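ロボット導入計画(ロボットどうにゅうけいかく)

ロボット導入計画とは、施設や事業所、研究室などがロボットアームをはじめとする自動化機器を購入または賃借するにあたり、用途の選定、予算の組み立て、試行、発注、設置後の維持までをひとつながりの作業として見通しておくことをいう。狭い意味では購入前の見積もりと稟議の準備だけを指すこともあるが、本項では、機器が届いてから最初の更新時期を迎えるまでの長い付き合いを含めた広い意味で扱う。

目次
1 概要
2 用途の選定
3 シミュレーションによる事前検討
4 予算の構成
5 購入と賃借
6 設置場所の準備
7 事例
8 よくある見落とし
9 関連項目

概要

自動化機器の買い物は、家を建てることに少し似ているといわれる。カタログに載っている本体の値段は誰の目にも入りやすいのだが、実際に暮らし始めてみると、土台や配線、日々の手入れにかかるお金のほうがじわじわと気になってくる。そのため、経験のある担当者ほど、機種の名前を口にする前に、まず何をさせたいのか、誰が面倒を見るのか、何年使うつもりなのかを紙に書き出すことから始める。

計画の進め方には決まった型があるわけではなく、組織の大きさや気風によってずいぶん違う。大きな工場では専任の部署が仕様書を起こし、数社から見積もりを取るのが普通であるが、小さな清掃会社や宿泊施設では、現場の責任者がほかの仕事の合間に少しずつ資料を集めていくことも多い。どちらの場合にも、現場で手を動かしている人の話を早いうちに聞いておくと、後になって計画を引き直す手間がずいぶん減る。

用途の選定

最初に決めるのは、機器に任せる作業の範囲である。たとえば「洗面所まわりの片付け」とひと口にいっても、物を持ち上げて並べ直すのか、棚に補充するのか、表面を拭くのかによって、必要な手先も、腕の届く距離も、周辺の設備もまるで変わってくる。作業を動詞の単位まで細かく分け、それぞれについて対象物の大きさ、重さ、硬さ、置き場所を一覧にしたものは作業票と呼ばれ、のちの見積もり依頼の土台になる。

作業票を作るときには、扱いやすい物ばかりを並べたくなるものだが、柔らかい物、丸くて転がる物、形の定まらない物も正直に入れておくのがよい。平行に開閉する二本指のグリッパは汎用性が高く、価格の見当もつけやすい一方、つぶれやすい紙製品や薄い袋のような物には別の手先が欲しくなることがある。手先の交換を見込むなら、その費用と置き場所も早めに書き加えておきたい。

シミュレーションによる事前検討

機器を買う前に、計算機の中に腕と什器を並べ、動きを確かめておくやり方が広まっている。実物を借りるよりも安く済み、台の高さや腕の向きを何度でも変えられるので、配置の検討にはとりわけ重宝する。既製品のアームであれば形状データを入手できることが多く、便器や棚、小物の類も簡単な形で用意すれば、届くか届かないか、肘がどこまで張り出すかといったことはおおむね見当がつく。
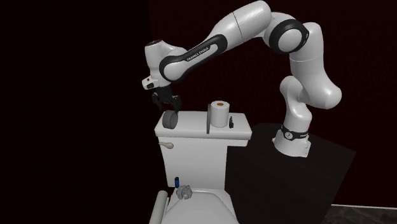 もっとも、画面の上での検討にもそれなりの費用がかかる。ソフトウェアの利用料のほか、什器の寸法を測って形状を起こす人の時間、計算機の代金、そして結果を読み解いて現場の言葉に直す人の時間が必要になる。とりわけ最後のものは予算書から抜け落ちやすく、せっかくの検討結果が担当者の手元で眠ってしまう原因にもなるため、報告と話し合いの時間まで含めて計上しておくことが勧められる。

また、摩擦や柔らかさの再現には限りがあり、画面の中でうまくつかめた物が実物でも同じようにつかめるとは限らない。配置についてはシミュレーションで絞り込み、つかみ方については実機を短期間借りて確かめる、という二段構えにしておくと、費用と安心の釣り合いが取りやすい。

予算の構成

予算は、本体、周辺機器、設置、教育、維持の五つに分けて組むことが多い。本体には腕と制御装置が含まれ、手先は別売りのこともあるので見積書の但し書きをよく読む必要がある。周辺機器には架台、カメラ、安全装置、非常停止の釦、予備の指先などが入る。設置には電源工事や床の補強、搬入の手間賃が含まれ、建物の古さによって金額が大きく動く。

教育費は、操作を覚える人の受講料だけでなく、その人が現場を離れている間の代わりの人手にかかる費用も見ておきたい。維持費には定期点検、消耗品、ソフトウェアの更新料、それに故障したときの代替手段が含まれる。年度ごとに予算が区切られる組織では、初年度に本体を買い、二年目以降の維持費を別の費目で申請する形になりやすく、費目のつなぎ目で保守契約が途切れないよう、両方の申請書を同じ時期に書いておくとよい。

購入と賃借

毎日決まった作業をさせ、長く使う見込みがあるなら、購入のほうが総額を抑えやすい。反対に、用途がまだ固まっていない場合や、試行の結果しだいで機種を変えたい場合には、賃借のほうが気楽である。賃借契約では、手先を自作のものに替えてよいか、架台に穴を開けてよいか、返却時の輸送費をどちらが持つかといった細かな条件に差が出る。借りたまま買い取れる契約もあるが、それまでの賃料がどこまで代金に充てられるかは、契約の前に書面で確かめておくべき点である。

設置場所の準備

腕は本体の幅よりもはるかに広い場所を必要とする。手先が届く範囲だけを図面に描いて安心していると、肘や手首が壁や配管に当たることがあるので、動く部分全体が通る空間を描いておくことが大切である。水まわりに置く場合には、本体や制御装置の防水性能、床の排水、漏電への備えを製造元の資料と照らし合わせる。架台の高さは手先の届き方を大きく左右し、後から変えると固定金具まで作り直しになりやすい。

事例

宿泊施設の清掃を請け負うLurkaでは、洗面所の小物整理を自動化できないかという相談が現場から上がり、計画担当のレシュマ・バロイが作業票づくりを引き受けた。はじめの票には32の作業が並んでいたが、現場の人々と話し合いを重ねるうちに、最初の試行では6つに絞ることになった。残りは捨てずに「次の年に考える欄」へ移され、予算の話が出るたびに見返されている。

同社は設計事務所Dönmezに画面上の配置検討を依頼し、架台の高さについて20通りの案を比べた。検討にあたったギュヴェン・ケスキンは、報告書の大半を架台と壁の距離に割いており、機種の比較は終わりの数ページにとどめている。見積もりはその後に取られ、10月の予算会議では、賃借で試行を行い、その結果を見て購入の可否を決める方針が認められた。

研修施設Fakirikの例では、順序が逆であった。先に本体の購入が決まり、架台と安全装置の費用は後から追加で申請された。当時の担当者エベネゼル・クォーティーは施設の記録に、届いた木箱を開けずに38日待ったと書き残している。その間に作られた設置前の点検表は今も使われており、電源の位置から搬入口の幅まで、たいへん細かく項目が立てられている。

よくある見落とし

搬入経路の寸法は、扉の幅だけでなく、曲がり角やエレベーターの奥行きも測っておく必要がある。箱に入った状態の大きさは本体の寸法よりひとまわり大きいため、梱包時の数値を販売元に尋ねるのが確実である。

担当者の異動も計画に響く。設定値や交換部品の品番が一人の手帳にしか残っていないと、引き継ぎの際に同じ調査をやり直すことになる。記録の置き場所を決め、点検のたびに書き足していくための時間を、少しでよいので勤務表の中に取っておきたい。

廃棄や下取りの費用は、購入時にはずいぶん先のことに思えるものの、架台の撤去や床の復旧まで含めると無視できない額になる。賃貸の建物に設置する場合は、原状回復の範囲を貸主と確認したうえで、その分を更新時の予算に積み立てておく例が見られる。

関連項目
産業用ロボット
協働ロボット
ロボットシミュレーション
設備投資
保守契約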